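Handout 3: Collecting demonstrations in simulation

The Dornia set is built in the Marer simulator and holds 3311 attempts at short table-top tasks. Of these, 1526 passed the success check and are used for training. The arm, table and room model stay fixed. What varies is the starting pose of each object and the seed for the grasp sampler.
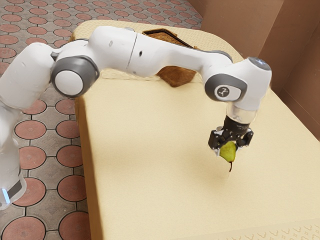 Fig. 1. Pear held between the fingers, stem down, clear of the table.

A grasp counts as held if both fingertips report contact for 10 steps in a row. Contact is read from the physics engine and does not depend on the rendered view. The policy receives only the rendered view and the joint angles, so the label may use information that the policy lacks. Keep this in mind when reading the error tables.
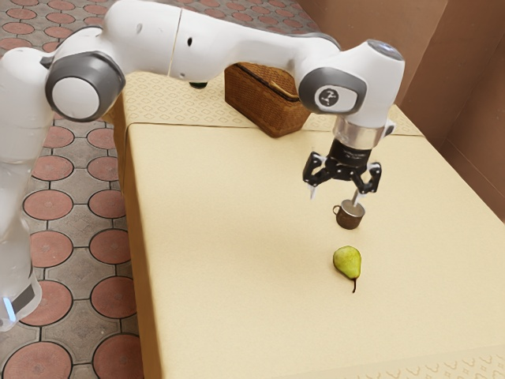 Barnden Kassab

Object states must be logged separately from gripper state. In Fig. 2 the fingers are wide open and a small metal mug is above the table, with the pear lying on the tabletop below it. A check on mug height alone would pass this state. The contact test would not.

Before next week, write a check that combines height and contact, and run it on the failed attempts.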